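Newsletter > Lab & Shop News > Teardown bench

Teaching the arm to strip a PC, one latch at a time

By Marisa Rinaldi, June
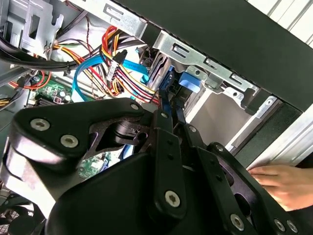 We're past 3000 demos on the teardown bench as of this morning. 3130 to be exact. Most of the recent ones are drive bays, which is where everybody said we'd get stuck, and we did for a while.

Quick recap for anyone new. Lelcombe takes in old office desktops and pulls them apart for parts and scrap. The Tirkine project is trying to get an arm to do the dull bits. No scripting of each move. One of us drives the arm by remote control, does the job start to finish, and the recording goes in the pile to train on. Then the next case. Then the next.

Blue latches first. On the cases we get a lot of, the drive mechanism has a blue plastic latch on the bracket, and you have to get at it with cables hanging all over the place. By hand it's a thumb and a flick. Through the controller it's slow. You come in too steep and you snag a SATA cable, too flat and the fingers hit the cage. Trygve Nyberg has the best touch for it, and he's been sitting with new drivers for their first 2 sessions so they pick up the approach angle before they pick up bad habits.

What we changed this month:

Cables stay in. We used to tidy them before a run, and the trained arm then got lost on any case that hadn't been tidied. Now they stay however they come, mess and all.

Slow down near the latch. Drivers were rushing the last inch and the arm learned to rush it too. It copies everything, including the wobble when you reach for your coffee.

Keep the fumbles. If you miss and recover, dont restart. Finish the run and tag it "recovered." Myung-ja Sung went back through the bin of tossed runs and got a good stack of them out again. Very glad she did.

One hand on the case is ok if it's sliding around. Hand stays at the side, out of the fingers' way, and note it on the sheet. Proper clamps are on order from Flitley. No ship date yet.

Still bad: white power connectors. They grip hard, the arm pulls at an angle, the whole case comes along. Cosimo Zanetti wants to try hand-guiding for those, where you hold the arm itself and move it through the pull so you can feel the connector let go. We'll do a small batch both ways and compare. More next issue if the numbers are worth printing.

Drivers needed for the evening slots, 6 pm on. No experience required, training is on the bench. Sign up on the sheet by the door or write to Moushumi Roy.

Comments

dudafan: Do left handed people need a different setup? Asking before I sign up

Moushumi Roy: No, controller works either side. Come by any evening.

K. in receiving: The cases with the green latches too or only blue?

Marisa Rinaldi: Only blue for now. Green ones go on the Duda shelf please, we'll get to them

benchrat: did a session, my wrist hurts but the latch thing is weirdly fun. more chairs pls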